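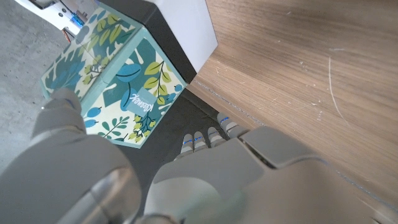 Goseck Building, Shared Work Areas
Workplace Safety Inspection Checklist, November
Inspected by: Yaowalak Inthanon, Facilities Safety
Areas covered: open office, copy room, kitchen, storage room 6, east stairwell

Each item is marked Satisfactory, Needs Attention or Not Applicable. Items marked Needs Attention must be answered in writing by the area supervisor before the next inspection. Comments from earlier inspections are not carried forward unless the condition was found again.

SECTION A. EXITS AND WALKWAYS

A1. Exit doors open fully from the inside without a key.
Satisfactory.

A2. Exit signs are lit and can be read from the main aisle.
Needs Attention.
Comment: The sign over the east stairwell door flickers. Work order 181 was opened during the inspection. The lamp and the backup battery are to be replaced together.

A3. Walkways are clear of boxes, cords and furniture.
Needs Attention.
Comment: Two cartons of binders addressed to Rattanakul were stacked beside the copy room door and narrowed the opening. They were moved while the inspector was present. Deliveries are to be taken directly to storage room 6.

A4. Stair treads and handrails are firm.
Satisfactory.
Comment: The lower handrail bracket has been tightened. The wall plaster behind it is cracked but sound.

SECTION B. FIRE PROTECTION

B1. Extinguishers are mounted, charged and tagged.
Satisfactory.
Comment: The kitchen unit is hung behind the door and cannot be seen when the door is open. A wall sign is recommended.

B2. Storage is kept below the sprinkler clearance line.
Needs Attention.
Comment: Paper goods on the top shelf in storage room 6 are above the painted line. The supervisor has agreed to lower the shelf.

B3. Alarm pull stations are not blocked.
Satisfactory.

B4. The evacuation plan is posted and current.
Needs Attention.
Comment: The posted plan still shows the partition that was removed from the open office. The Amura floor drawing is correct and should be posted in its place.

SECTION C. ELECTRICAL

C1. Extension cords are not used as permanent wiring.
Needs Attention.
Comment: One cord runs under the carpet edge to the label printer. An outlet is to be installed on that wall.

C2. Power strips are not connected to one another.
Satisfactory.

C3. The electrical panel has clear space in front of it and a complete directory.
Satisfactory.
Comment: Three circuits are labeled in pencil. Permanent labels are requested.

C4. Kitchen appliances have undamaged cords and plugs.
Satisfactory.

SECTION D. STORAGE AND LIFTING

D1. Shelving is anchored and carries a posted load limit.
Needs Attention.
Comment: The Garkulus shelving is anchored. The limit of 300 pounds per shelf is posted on the first bay only. Signs are required on all bays.

D2. Step stools are in good condition.
Satisfactory.
Comment: The stool is rated for 200 pounds. Staff have asked for one with a higher rating, and the request is supported.

D3. Heavy items are kept between knee and shoulder height.
Satisfactory.

SECTION E. FIRST AID AND HYGIENE

E1. The first aid kit is stocked and its contents are within date.
Needs Attention.
Comment: The burn dressings have expired. All other contents are in order.

E2. Soap and paper towels are available at each sink.
Satisfactory.

E3. Cleaning products are labeled and stored away from food.
Satisfactory.

E4. The eyewash station has been tested.
Not Applicable.

Written responses are to be sent to the Facilities Safety office. Items A2 and B2 will be checked again before the full inspection is repeated.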